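Feb 25, 2025. Workshop notebook, Skinamham bench

Holiday traditions piece, round 3 of notes. Writing this fast before I forget what Océane said on the phone.

Where we are: the essay collection has a hole in the middle where the "family customs we'd like to retire" chapter goes. Jade's draft on the Easter Bonnet Parade is in. Mine on the birthday chair is not. Sheldon's is 621 words over and he knows it.

Jade's draft. Funny for the first page, then it gets mean about her aunt. The bonnet with the live chick is the best thing in it and it's buried on page four. Move up. Asked her if the aunt is going to read this. She said the aunt reads everything. So, fix the tone or change the aunt to a neighbor? Jade says changing her to a neighbor kills it. She's probably right.

Also she uses "insufferable" three times. Twice about the same hat.

Sheldon's. Subject is the letter from the Tooth Fairy. His kids get a typed letter, with letterhead, and he has to keep up the fairy's handwriting for the signature. He has kept it up for both kids. There's a whole section on glitter in the carpet that I would cut and Amrit would keep. Amrit laughed out loud at it, so leave for now, ask Shirley to break the tie.

Real problem is the ending. He spends the whole peice saying the letter has to go and then in the last paragraph gets weepy and writes another one. Reader will see it coming from the second page. Suggested he stop at the part where his daughter corrects the fairy's spelling. He's thinking.

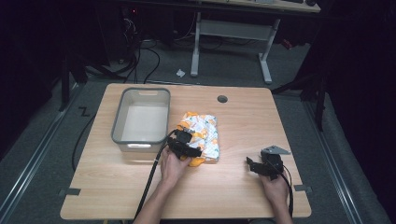 Mine. Birthday chair. Stuck. I've got the chair (Gillano, bought by my grandmother, nobody allowed to sit in it except on their birthday) and I've got the year my cousin sat in it on MY birthday, and then nothing. Tried three openings:

- straight rant, "I hate the chair." Fun to write, runs out of gas after 440 words
- fake rulebook for the chair. Too cute, Amrit has one like it already
- start with the cousin. Best so far. Kept this one

Note to self: what am I mad about? Not the cousin. Might be that we all still do it and my grandmother isn't there to enforce it. Don't get soft on it before the second half, same mistake as Sheldon.

Phone call w/ Océane. She wants the chapter to have one piece that likes its tradition, for contrast. Fair. Offered to do hers on the Pelletier street soup, where the whole block eats out of one pot in January and everyone complains about the turnips. I said yes before she finished. Length to match the others. She asked if she can include the recipe, I said no, then said maybe. Ask Shirley.

Title for the chapter. Candidates on the board:
"Please Stop" (Jade)
"We've Always Done It This Way" (Shirley, too long for the running head?)
"Relemine" (Amrit's, it's the name of the made-up winter spirit in his essay, no one outside will get it)
I'm for Jade's.

Amrit. Second draft reads a lot better out loud than on the page. He did the spirit's voice for us and we all lost it. On paper the voice is just italics. Told him to try it w/o italics and put the stage business in (his dad behind the door w/ the saucepan lid). He'll send pages.

To do
- me: finish chair, all of it, no more openings
- Jade: chick to page one, decide on aunt
- Sheldon: cut to length, ending
- Shirley: glitter, recipe, title. Sorry Shirley
- Océane: soup draft, first week of March
- page count for the chapter is 16 max incl. the title page, so evryone check your margins, Sheldon I'm looking at you

Read-aloud is still on for when Océane's is in. Bring pencils, the good ones keep walking off.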